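4. Holiday rumors on a town board

4.1 What we looked at

Posts from the Cevdale section of Jollateo, September through the first week of January. 1,753 posts in 77 threads, all of them on the town's plan to fold the October costume parade, the November food drive and the December tree lighting into one long event called Fetivero. Duplicates out. Deleted posts out too, unless quoted in full by someone else. Photos and links were not coded, only the text.

Each thread was read by two coders. Where they disagreed the thread was read again, together, and talked through. Four codes in the end: claim about the plan, claim about who is behind the plan, complaint, other. We started with more but "joke" and "complaint" could not be kept apart – same words, same people, often the same sentence.

4.2 The rumor

Short version. The town notice said the parade "will be held as part of Fetivero." By the next morning this had become "Halloween is canceled," and by the end of the week "Halloween was canceled by outsiders." The second step matters more for us than the first. A wrong reading of a notice is ordinary. A wrong reading with a culprit attached travels differently, and it did not go away when the town posted the parade route.

The culprit changed over the season. State officials in October. The school board in November, after the food drive moved to the high school lot. Then in December the Raju shopping center, which had put up its lights early and was said to have paid for the whole thing. No thread gave a source for any of these. Most did not ask for one.

Corrections were posted, and fairly early. They tended to sit low in the thread and draw few replies, and when they did draw replies it was mostly about tone. See also Section 2 on the same patern in election rumors.

Figure 2. Long light-wood table with shelving at the far end.

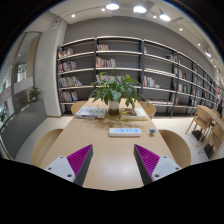
Well I read the notice three times and it never says the kids can't go door to door, so who started this, one Cevdale parent wrote, and why does every holiday in this town have to be a plot by somebody. The post got a few replies. The first repeated the cancelation claim, word for word, from another thread.

We take this post as typical of a group we had not expected – people annoyed by the plan and by the rumor both. They do not fit the believer / debunker split used in earlier work. They thought Fetivero was a bad name and a bad idea, said so, and still pushed back on the claim about who was behind it. Coded as complaint for the most part, which hides them in the totals. A limit of the scheme.

4.3 After the parade

The parade took place. Claims about the plan dropped off right after, as one would think. Claims about who was behind it did not. They just lost the object: posts now said the parade had only been saved becuase people spoke up. So the event itself was read as proof that the threat had been real.

No way to test that claim from board posts alone. The drafts of the town notice would help, and we asked for them in March. Not received at time of writing. Thread-level codes are in the appendix, with the posts paraphrased where a writer could be picked out.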